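Wrist view is mostly frying pan - how do we get our arm to stop losing the handle?
Posted in Student Projects > Kitchen and Household Tasks

zirkeo_team_b

Four of us are doing the kitchen task for our second-year automation class at Redmont. The assignment sounds like something you'd give a bored teenager on a Saturday: arm goes to the cutting board, takes hold of the frying pan by its handle, puts it where it's told. We have one graded run and a grader who is known for having lunch plans.

Our setup is one white arm on a kitchen counter, one fixed view looking straight down from above, one small camera at the wrist. The counter is dressed like a kitchen because the class rules say the arm has to cope with "ordinary household surroundings," so there's a toaster oven, a toaster, fruit on a plate, a cereal box in the corner, and a mortar with a pestle that I have never seen anyone on this team use for anything.
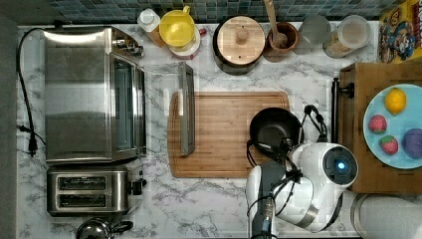 What we've tried so far

1. Training on the overhead view only. Gets the gripper to the right neighborhood every time. Then it closes on whatever it believes in, and it believes in a lot of things.

2. Training on the wrist view only. Good when it starts close to the handle. Start it anywhere else and it goes sightseeing.

3. Both views together. This should be the answer, and our handbook says it's the answer. We recorded 658 demonstrations in August, by hand, in shifts, and trained on all of them. It grabs the handle cleanly 6 times out of 10. The other four it comes down over the bowl of the pan with great confidence and stays there.

When it fails, the wrist camera is full of black pan with a black gripper on top of it. I've stared at these for a week and I still have to squint to say where one stops and the other starts, so I have some sympathy for the network. I just don't have time for sympathy. The graded run is Wednesday.
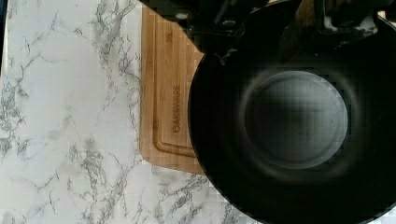
Wrist view over the pan, gripper at the top. The clearest object on the counter is the word OAKSWARE.

Things I would like to know:
Is this a lighting thing, a data thing, or a we-should-have-picked-the-plate thing?
Can we change the pan? (The rules say "a frying pan" and nothing else, I checked.)
Should we throw out the demos where the person driving went in over the pan instead of from the side? One of our team, not naming him, did all of his that way.

Tags: student project, gripper, wrist camera, two-camera setup, deadline

brellik77

Get a red pan.

Reply from zirkeo_team_b: We own a black pan.

Reply from brellik77: They sell them at the supermarket.

Reply from zirkeo_team_b: And the 658 demos with the black one?

Reply from brellik77: oh

Melati Krishnan

I took this class two years ago and helped grade it last year, so take this as advice from someone who has watched a lot of pans get hugged.

It's a data thing with a bit of lighting on top. Going by your second picture, you have no handle in the wrist view at all. You've got rim, you've got the pale flat bottom of the pan, you've got a slice of board. If the arm is already over the bowl by then, there's nothing in the close-up telling it which way the handle went, and the only way back is the overhead view. Your network has probably learned to stop listening to the overhead view once it gets close, which in most of your demos was a perfectly sensible thing to learn.

So, in the order I'd do it:

Separate your demos by approach. Yes, pull your teammate's over-the-top ones. Don't delete them (you'll want them for the report, and he'll want them for his dignity), but leave them out of the training set and run it again. We did this with a set of 2,964 on the Halim project and lost a good chunk of it, and the smaller set did better the same afternoon.

Then record some recoveries. Start the gripper over the bowl, exactly where it gets stuck, and drive it back out to the handle. Do this from several starting spots. If every demonstration you own is a person doing it right the first time, the arm has never seen what to do after doing it wrong. Most teams skip this since it's boring and it feels like practicing falling down.

Turn the pan. In your overhead picture the handle points toward the lower right. If it points there in every demo, you've taught it a direction, and handles don't come into it. Ask me how I know. My team had a beautiful run until the grader, in passing, rotated the pan with one finger.

Lighting: try a lamp from the side, low, so that the rim throws some kind of edge. Your marble is nice and bright and the inside of the pan is dim, and the camera is doing its best with both. Lock the exposure if your camera lets you. Auto exposure will otherwise change its mind each time the view goes from counter to pan, and you'll spend an evening blaming the wrong thing.

I'd leave the cutting board alone. There's a lot of grain and lettering on it and it would be reasonable to worry the network is steering by the brand name, but if the board stays put relative to the pan in the graded run then it's doing you a favor. If the board is allowed to move, shift it between demos too, and rotate it so the lettering isn't always on the same side.

On changing the pan: as a grader I'd have allowed it. I'd also have written it down.

old_gantry

Agree with most of the above but I'd do the cheap thing first. Put a strip of light-colored tape on the gripper fingers. Black gripper, black pan, you said it yourself. Costs nothing, takes a minute, and the rules at my school never mentioned tape.

You will need some new demos with the tape on, though. Mixing taped and untaped got us a gripper that behaved like two different grippers taking turns.

Also keep the cables tied back. In your top picture they loop around the arm and run down near the pan, and from overhead a black cable next to a black handle is asking for it. Ours went for the cable. It was very gentle about it.

zirkeo_team_b

Update for anyone who finds this later. Pulled the over-the-top demos, recorded an evening's worth of recoveries, turned the pan between takes, tied back the cables. Didn't do the tape, we ran out of time to redo everything with it. Practice this morning was 10 for 10 with the handle where it's always been, and a bit worse with it pointing at the toaster oven, where it tends to hesitate and then go in from the wrong side.

We're recording more of those tonight. The unnamed teammate is driving, under supervision.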